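News > Home & Play > Press releases

Play kitchens get a proper sort-out as Finedent launches its table-top pantry

We've been at this since January, and I'm very pleased to say that the Finedent table-top pantry is finally ready to leave our workshop in Layug. It's a play food and crockery set for nurseries, playgroups and anyone at home with a small cook to keep busy, and it goes on sale this Sunday!

I started Finedent after one too many mornings on my knees fishing pretend peas out from under a radiator. Most play kitchens I've met are lovely for a week, and then everything ends up in one big tub. The plates are at the bottom, the food is on top, and the children tip the whole lot on the floor to find the one thing they were after (usually the ketchup, for some reason). I wanted a set that was nice to lay out and easy to put away again, in soft colours that wouldn't shout at you from across the room.

So the crockery comes in calm shades and the food does the bright work. Reds and yellows show up beautifully on a pale table, and even the very little ones can spot a strawberry from the other side of the room. We tried a version where everything was bright and it was a bit much — the plates got lost among the fruit and so did we.
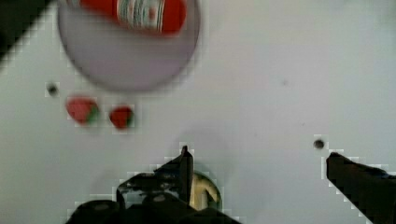
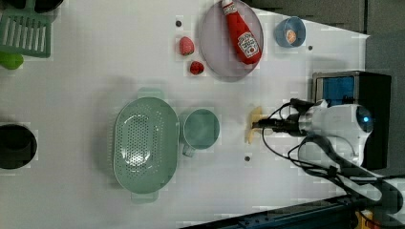 Ketchup on the lavender plate, strawberries close by.

Each full set has 20 pieces and packs into a lidded box with a picture list inside the lid. The list was my sister's idea and I'll admit I wasn't keen at first, but it has made tidying up into a bit of a game. You call out something to eat, somebody finds it, and in it goes. Crockery goes in first, then the bigger bits, then all the small fruit in the gaps. If you come to shut the lid and it won't go down, it's nearly always the banana lying the wrong way.

We made 300 trial sets last spring and lent them out to playgroups around Layug, and they came back with plenty of notes tucked in the boxes. People wanted the lids to lift off more easily, so we've cut a bigger notch for fingers. They also asked if they could buy single pieces when something wanders off in a coat pocket, and yes, you can! Spare fruit is sold loose, and so are the cups and plates.

The first proper run is 3,000 sets, packed for us by Drememel, who have been very patient with my changes of mind about the tissue paper. The full set costs £89. Plakix is stocking it in all its shops and will have one out on a table for children to try, so do bring yours along and let them make you some lunch.

Nurseries ordering more than one set can write to us at the workshop for a group price, and we're happy to send a spare picture list for the wall. Samples for reviewers are available too — just tell us where to post them and when you need them back.

More from Home & Play
Plakix opens longer hours for the school holidays
Finedent play tea set returns in two new colours
Five rainy day games for a small kitchen table
Drememel moves to paper tape on all its boxes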